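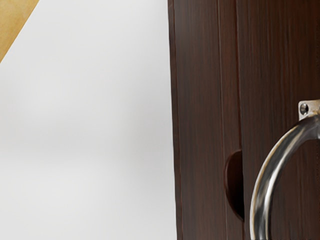
Policy öffnet Schränke in der Sim, aber nur mit Griffen aus dem Training – was tun?

Flusteo
20. Dezember 2022

Hallo zusammen, kurz vorm Abgabetermin, daher knapp. Trainiere eine Policy für Schranktüren und Schubladen, alles Simulation, Input nur Handkamera RGB, keine Tiefe. 2000 Demos, 100 verschiedene Griffe. Auf den bekannten Griffen super, auf neuen bricht es komplett ein. Vor allem runde Metallbügel, also Chrom auf dunklem Holz. Greift daneben oder bleibt kurz davor stehen. Texturen sind randomisiert, Licht NICHT. Seed war 3464, andere Seeds noch nicht probiert. Liegt es an den Spiegelungen oder an der Geometrie? Mehr Demos sammeln schaffe ich zeitlich kaum.

Loren

Erstmal trennen, sonst rätst du nur. Gleiche neue Griffe, aber mattes graues Material drauf, 100 Episoden laufen lassen. Wird es deutlich besser -> Material/Licht. Bleibt es schlecht -> Geometrie, dann hilft auch die schönste Randomisierung nix.

Bei uns war es beides. Licht randomisieren (Richtung, Stärke, Umgebungskarte) hat bei Chrom am meisten gebracht, kostet dich keine neuen Demos, einfach die alten Trajektorien neu rendern. Für die Form: Griffe beim Neurendern nicht skalieren! Dann passen die Aktionen nicht mehr zum Bild. Den Fehler hab ich zwei Wochen lang gesucht.

Und mehrere Seeds. Mit einem einzigen kannst du im Paper gar nichts behaupten.

Cultetham

Nimm Tiefe dazu, fertig.

Abdel Rahman

Tiefe hilft in der Sim ja, aber echte Tiefenkameras haben mit Chrom gerne Löcher im Bild. Wenn das mal auf einen echten Arm soll, musst du die Löcher mitsimulieren. Sonst wie Loren schreibt.

Noch was: "bleibt kurz davor stehen" klingt für mich nach was anderem. Ganz nah dran sieht die Handkamera fast nur noch Holz und ein Stück Bügel, da fehlt der Kontext. Zweite feste Kamera oder die letzten paar Bilder mit reingeben. Bei uns reichten die Bilder, die zweite Kamera haben wir seit Juli wieder raus. Schau dir auch an ob in den Demos an der Stelle Pausen sind, die lernt er sosnt mit.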